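Gindura Community Garden and Kitchen
Progress report to the Pathirana Fund, July 2018
Written by Joyce Nyaga, project lead

Hello all, and thank you for being patient while I got this together. The form asks for "progress against outcomes" but you said last time you'd sooner have a proper letter, so I've written it the way I'd tell you over a cup of tea, with the money bits at the end.

When I last wrote, in May, we had the raised beds in but nothing much growing in them, a polytunnel with no door, and a kitchen where you could only use two of the four rings at once without tripping the power. The rings are sorted! The electrician came back, moved the cooker on to its own supply and also found out why the outside light had never worked (a mouse had been at the cable). So we can now run a full cooking session and boil a kettle at the same time, and I can't tell you what a difference that makes to the mood of the place.

The beds first. The heat has been hard on everything. We lost most of the lettuce, and the peas gave us one decent picking and then went yellow and gave up. The beans, courgettes and chard don't seem to mind at all, and we're giving courgettes away to anyone who walks past the gate. Watering was taking up the whole of every evening session, people going back and forth with cans and getting fed up, so I used part of the equipment money on a Floklow drip kit for the eight long beds. It took a weekend to lay and we had to redo one row where the pipe had kinked under the path, but it's been running ever since and the evening group can get on with some actual gardening. I know this wasn't in the original budget. I did email you about it, and I've moved the money across from the shed line, where we'd come in under.

The polytunnel has a door. It is not a lovely door. It came off a greenhouse that a family on Mill Lane were getting rid of, and it sticks, but it shuts. Tomatoes are coming on well in there and so are the peppers, though the aubergines are sulking.

Now the cooking sessions, which I think are the best thing we've done. We planned for 12 places and have ended up with 16 people on the list, so we've split them into an afternoon lot and an early evening lot. The afternoon lot are mostly older people living on their own, and the evening lot are mostly parents with children hanging off them. They cook very different things. The afternoon group wanted soups and bakes they could portion up and freeze, and the evening group want anything that can be on the table in 30 minutes. We've done a bean chilli, a chard and potato curry (twice, by request), flatbreads, a courgette cake that divided opinion, and a big tray of roasted vegetables that got eaten straight off the tray before I'd found the plates.
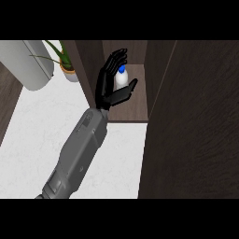 Storage has been the thing everybody brings up at the end of a session, and it's the part of the kitchen work I'd most like to get right before the autumn. We've got plenty of cupboard space, but it filled up in no particular order, with spices behind the flour and three open bags of the same lentils. So we gave over one whole session to it. People brought in a list of what they had at home, and we talked through what keeps and what doesn't, what wants a cool dark place and what can sit out on the side. The rule the group came up with was one row deep wherever you can manage it, so that anything small, like a little white bottle with a blue cap standing on a brown shelf inside a dark cabinet, can be got hold of without moving half a dozen other things first. Several of the afternoon group have bad hands, and reaching over jars is a real worry for them, so we've moved the heavy tins down to waist height and kept the top shelf for light stuff like pasta. Two of them have since gone home and done the same, and one rang me up to say she'd found four tins of custard powder.

Things that haven't gone so well. The Saturday morning drop-in that we promised never really took off. I put up posters, I put it in the newsletter, I stood outside the chemist's handing out leaflets, and on a good week we got three people. I think it clashes with the market and with swimming lessons, and I should have asked before I fixed the time. I'd like to drop it and put those hours into a third cooking session if you're happy with that. There's a waiting list for the cooking and none for the drop-in, so it seems the sensible swap, but it's your money and I'd rather ask.

The other one is the compost. We've got too much of it going in and not enough people who like turning it. The first bay got very wet and smelly and we had a complaint from next door, quite a fair one. We've mixed in a lot of cardboard and moved the newest heap to the far corner, and it's much better, but I want to keep an eye on it.

On to money. We've spent £1005 since the last report. Most of that is the drip kit and the electrician, and the rest is ingredients, seeds, two new big pans and the hall hire for the open day. The full list with receipts is in the envelope. I'm still waiting on an invoice from Flatar for the timber edging, and I've chased it 2 times now, so please don't take the edging line as final. Ingredients are costing a bit less than I'd allowed because we're using so much of our own veg, and if that carries on I'd like to spend the difference on a second set of decent knives. The ones we've got wouldn't trouble a banana.

Before the next report I want to get the autumn sowing in, finish the path by the tunnel so that wheelchairs can get all the way round (at the moment they can get to six of the beds and then it turns to gravel), and have the group's recipes typed up. They've been writing them out by hand and passing them about, and some have got so much oil on them that you can see through the paper.

Do come and see us if you're passing. Late afternoon is best, the gate code is the same as before, and you will be sent home with courgettes.

With thanks and best wishes,
Joyce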